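How many remote-control demonstrations before the arms stop hesitating over the dishes?

Asked 5th October in Teleoperation and Teaching

Hello all, first real question after a long time reading, so please forgive the length. Two of us at Plosby are teaching a pair of arms to load a dishwasher by remote control. Our setup is a Prestton leader rig, where you hold two small handles and the arms follow your hands, and we log everything with Radach. We have cameras at the head and at the wrists. The dishes are just a plastic cup and a few plates, because we wanted to get the easy things right before anybody hands us a gravy boat.

So far we have 214 demonstrations saved. I thought that was a lovely big number when we got there, I even brought cake. But the trained policy does something that drives me up the wall. It goes to the dish nicely, gets its fingers close, and then hangs there. Sometimes it drifts back a little and comes in again, sometimes it waits until the time limit runs out. The cup is better than the plates, but with the cup it tends to stall at the tilt, when both hands have hold of it and it should be turning on its way down to the rack.

I've gone back through our recordings and I can't see anything terrible in them. We do slow down in the same places, I'll admit that. The leader handles give you no feeling of touch at all, so I tend to stop, lean over and have a look before I close the fingers, and my colleague does the same thing only longer. We also talk while we work, which may not help.

Do we just need more demonstrations, or are we teaching it wrong? I'd rather not throw out everything from February onward if I can avoid it, but I'd rather do that than record the same problem another few hundred times. 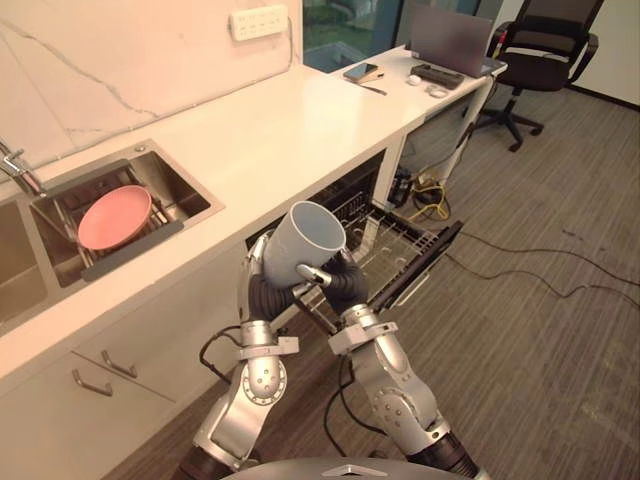
Comment: are you both driving the same way? If one of you tilts the cup early and the other waits until it's right over the tines, the policy can end up somewhere between the two and stay there. Agree on one way, write it on a card and stick it up next to the handles.

Asker's reply: oh dear, we don't, and it never crossed my mind. I tilt on the way over. My colleague waits. I'll get a card.

3 replies, sorted by votes

First reply (accepted)

Welcome! And please don't throw anything out yet. I had very nearly the same trouble with a bowl and a drawer a while back, and most of my old recordings turned out to be usable once I had tidied them.

What you're describing sounds to me like pauses in the data. When you stop to lean over and look, the recorder keeps going, so what it saves is a long run of nearly identical pictures with the action "stay put." The arms can't know you were only making up your mind. One of my recordings was 3,288 steps long, and when I finally plotted the hand speed, a shocking amount of it was me sitting there breathing. Plot yours! It takes an afternoon, and you'll see flat stretches in exactly the spots where the policy hangs.

After that I'd trim. Cut the flat stretches down to a few steps each, all of them, using the same rule for every recording so you're not picking by mood. Leave the slow careful approaches alone — slow is fine as long as something is moving in a direction. Then retrain on what you have before recording anything new, otherwise you won't know which change helped.

The other thing is where you look while you drive. If you're leaning over the sink, you're using information the robot hasn't got. Try a session with your eyes only on the camera feeds. You'll be clumsy at first (I was awful, I knocked over everything I owned) but after a morning or so you start choosing approaches that the cameras can see. With a hand that wears a sleeve, that matters even more, since the sleeve takes up a great deal of the wrist view. I pick the feed apart before each session now and ask myself whether I could tell from that view alone how far the fingers are from touching. If I can't, I change the approach or bring the head camera closer to the work.

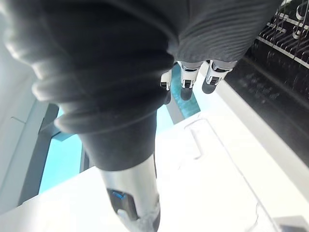 Wrist camera, fingertips a little short of the white surface

Once you're driving from the feeds, record some untidy starts too. Begin with the hand too far left, or too high, or already past the plate, and bring it back properly. Those short rescues did more for me than another big batch of perfect runs. Start the recording after you've put the hand in the bad place, mind you, so you aren't teaching it to go there!

Second reply

More data. We used to have the same thing and it went away with more data.

Comment: how much more?

Reply: don't remember, a lot

Third reply

I agree with the long reply above about trimming, and I'd add something about plates specifically. A cup gives you two good sides to hold. A shallow plate leaning in a rack has only a thin rim to go for, and the rim you want is often the one the wrist blocks from the camera. When I drive, I bring the fingers in over the back rim, stop high enough to still see it, and come down in one movement without correcting sideways. If I miss, I go all the way back up and start the descent again. It makes for a cleaner recording than nudging around down there, and the policy copies the going back up, which is handy when it misses.

Also move the plate between runs. Turn it, slide it along the rack, lean it a bit differently. We use the Nedeljković checklist for this, which is only a sheet of starting positions you tick off, and any sheet of your own will do the same job. Without one I put the plate back in the same place every single time and would have sworn I hadn't. 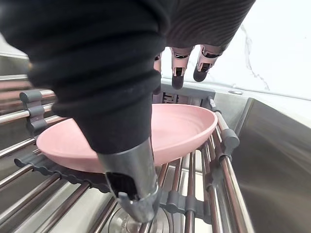 Should failed attempts be deleted?

Keep them in a separate folder and leave them out of the first training. A miss followed by a good recovery can go in with the rest, cut so that it starts just after the miss.

Asker's follow-up: thank you all so much, what a kind place. We plotted the hand speed this morning and there are flat stretches all over it, the worst ones mine. We've agreed to tilt the cup on the way over, the card is up, and the trimming script is running while I type. I'll come back and say how the plates go — the cup too, if it behaves.

Contact the moderators | Copyright remains with the individual posters | Back to top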